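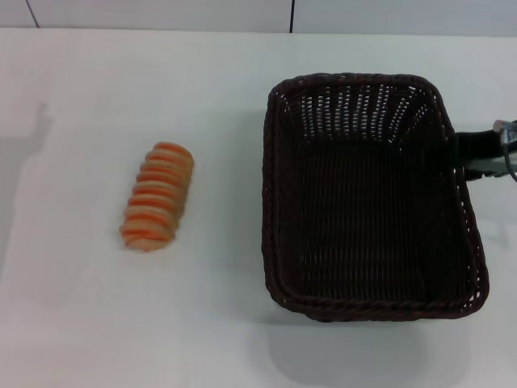
The Roll With the Ridges

Bukola Anozie buys her flour in the largest sacks she can lift onto the counter by herself. She bakes in a narrow building in Skavcombe, between a shoe repair shop and a place that sells vacuum parts, and the only bread she makes in any quantity is a long ribbed roll that most of her customers just call a twist.

The twist is an old shape. A strip of dough is rolled out thin, wound around itself from one end to the other, and left to rise until the turns swell up against each other. In the oven the high parts take on color first and the grooves stay pale. You end up with a striped roll that pulls apart along its ridges, one bite at a time. Children like it for that reason, and so do people who eat lunch in the car.

Anozie learned it at Kundel, the bakery across the river where she worked for 7 years before she opened her own shop. Kundel made the roll plain, with a milk dough, and sold it next to the dinner rolls. It was never a big item. The bakers made a tray of them at the end of the shift if there was dough left over.

"I was the one who always asked if I could do the tray," she says. "Everybody else wanted to go home."

Her own version has an orange wash. She cooks carrots down with a little oil, strains them, and stirs sweet paprika into the juice. The wash goes on with a flat brush held almost level, so the bristles touch the tops of the ridges and skip the dips between them. If the brush is too wet, the color runs down into the grooves and the whole roll bakes up one shade. Those get sold at the end of the day in a paper bag with the other odds and ends.

She tried saffron first and gave it up over the price. She tried turmeric and didn't care for the taste. There was a tomato version that lasted until the first hot week, when the wash kept souring in the jar.

The dough itself is simple. It has bread flour, whole milk, butter, sugar, salt, yeast, and an egg. She mixes it the night before and keeps it in the refrigerator, where it firms up enough to roll out without sticking. Cold dough is easier to wind. Warm dough stretches under its own weight, and by the time you reach the far end of the roll, the strip is half as wide as it was when you started.

Most beginners wind too tightly. It makes sense to pull, the way you would wrap the handle of a tennis racket, but the dough needs room to rise. Wound tight, it splits along one side in the oven and the center stays gummy. Anozie tells people to lay the strip down and let it rest against the turn before it. She doesn't measure the overlap. When she teaches someone new, she has them wind one roll, unwind it, and wind it again with the same strip until the ridges come out close to even.

They never come out exactly even. One end is usually a bit fatter, since the last turn has nothing to press against. At Kundel the head baker trimmed that end and tucked it under. Anozie leaves it alone.

In the first year she sold the twists from a basket by the register. Then Rondia, a lunch counter near the bus depot, asked whether she could make them longer, to split and fill. She said yes before she had worked out how. The longer rolls wouldn't fit across her trays, so she set them on the diagonal, which meant fewer to a tray and more trips to the oven. She now bakes 2,000 twists a month, counting both sizes, and the lunch counter takes a good share of them.

Rondia fills them with egg salad, or with white beans mashed with lemon. The cook there cuts along the side with a short serrated knife and leaves a hinge. Cutting from the top doesn't work. The ridges come away from each other and the filling ends up on the plate.

The shop has 2 ovens, and one of them runs hot at the back. The twists go in that one anyway, because the other is set for the sandwich loaves all morning. She turns the trays at the halfway point. A finished twist should feel light for its size and give a little when pressed. She takes them out while the grooves are still cream colored, earlier than she would pull a dinner roll, and lets them finish on the hot tray before moving them to a rack.

They don't keep especially well. By the second day the outside has gone leathery, though a few minutes in a warm oven brings it back. On the third day she slices them across, dries the slices, and sells them as rusks. The slices have a wavy edge and an orange rim, and they are good with soup. Some regulars come in only for the rusks and have never bought a fresh roll.

Freezing works better than the refrigerator. Wrap each one on its own, get as much air out as you can, and thaw it in the wrapping so the crust doesn't dry.

At home, Anozie says, a person can make a decent batch with a rolling pin, a ruler, and a pastry brush. Her advice for a first try is to make them small. A short twist has fewer turns to keep track of, and it bakes through more easily. Skip the wash on the first batch and use plain milk. Once the shape comes out right, add color.

She also suggests winding the strip around nothing at all. Some recipes call for a metal tube or a wooden dowel, which gives you a hollow roll, more like a pastry horn. That is a different thing, and she has made those too, filled with sweet cheese, every April for a customer who orders them for a family party. For the bread, the strip goes around its own folded end. The center should be as soft as the rest.

The carrot wash will keep in a jar in the refrigerator for a few days. Stir it before using. If it has thickened, loosen it with a spoonful of water. Brush it on after the rolls have risen, just before they go in, and go lightly over the last turn at each end, where the dough is thinnest and browns fastest.

This winter she has been working on a rye version. The rye dough tears when it is rolled thin, and the ridges flatten out in the oven until the roll looks like an ordinary stick of bread. She has cut the rye back twice. The latest batch held its shape but tasted, she says, like the plain one with a handful of caraway in it.

She has a notebook for these trials, with a page for each batch. The rye is up to page 43. The carrot wash took up most of an earlier notebook, which she has kept in the drawer under the register along with the string and the spare receipt paper. The shop opens at seven, and the short twists are usually on the rack by then. The long ones come out an hour later.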